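Este site utiliza cookies para melhorar a sua experiência. Aceitar | Saber mais

Relatório de projeto: restauro de um banco de cozinha
5 de maio de 2019

1. Ponto de partida

O trabalho consistiu em recuperar um banco de cozinha comprado em segunda mão na loja Gadura. O banco tinha o assento riscado, uma travessa solta e várias camadas de tinta castanha. O objetivo era voltar a usá-lo sem substituir nenhuma peça de madeira. O professor orientador foi Killian Mallet.

2. Materiais

Lixa de grão 80, 120 e 240, cola branca, massa para madeira, primário Plemar e tinta de esmalte aquoso Dritano em cinza-claro. Usámos ainda 2 grampos emprestados pela oficina da escola. O custo total foi de 1547 cêntimos, sem contar com o banco.

3. Execução

A travessa foi retirada, limpa de cola antiga e colada de novo. Ficou presa com os grampos até ao dia seguinte. A tinta velha saiu com lixa grossa, o que demorou mais do que estava previsto no plano – as pernas são torneadas e a lixadeira não chega às ranhuras. Nessas zonas trabalhámos à mão, com a lixa dobrada.

Os riscos do assento foram tapados com massa e lixados com grão 240. Depois aplicámos uma demão de primário e duas de esmalte, com rolo de espuma no assento e trincha nas pernas.

A primeira demão de esmalte ficou com marcas de rolo. Tínhamos posto tinta a mais. Lixámos de leve, limpámos o pó com um pano húmido e repetimos com menos tinta.

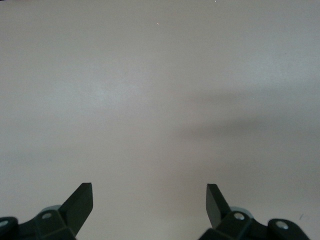
A segunda demão secou durante a noite, com a janela entreaberta. Pesámos a tinta gasta nas duas demãos e deu 708 gramas, contando com a que ficou no tabuleiro.

4. Resultado e problemas

O banco não abana e a travessa está firme. Numa das 4 pernas ficou um escorrido pequeno, na parte de dentro, que decidimos não corrigir. O verniz Harju, que constava do plano de abril, não foi aplicado por falta de tempo.

Numa próxima peça usaríamos decapante nas ranhuras e faríamos um teste de cor num pedaço de madeira à parte.

2 comentários | 4 partilhas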